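The Shared Kitchen Deserves a Written Standard

Employers in the Adthorpe district have invested heavily in desks, lighting and meeting rooms. The shared kitchen has received far less attention, although most employees pass through it every working day. It is the position of this essay that the reheating of food at work should be governed by a short written standard, displayed beside the appliance and supported by management.

The present arrangement relies on courtesy. Courtesy is valuable, but it does not establish who wipes the interior after a spill, or how long a meal may stand inside while its owner takes a telephone call. At the Vieira building, where 94 employees share 2 appliances, the lunch period was extended by 40 minutes last November to relieve the line. The line remained. Meals were being left in place after heating, and colleagues were reluctant to move food that belonged to someone else.

A standard need not be long. Food should be placed on a plate suited to the purpose and set in the center. The person heating it should stay close by and remove it promptly. Spills should be wiped before the next person begins. Dishes left unattended may be moved to the counter without apology.

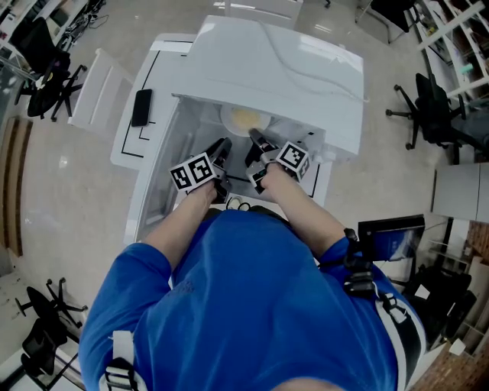

A plated item, pale yellow and flat, inside a white countertop appliance.

Small meals of this kind occupy an appliance briefly, and a fair standard should allow them to go ahead of large containers when several people are waiting. Some will object that such rules are too minor for an institution to write down. The same was once said of parking spaces and coat hooks. Employers that provide a kitchen have accepted responsibility for its use, and a single printed page is a modest way to meet it.

January 2025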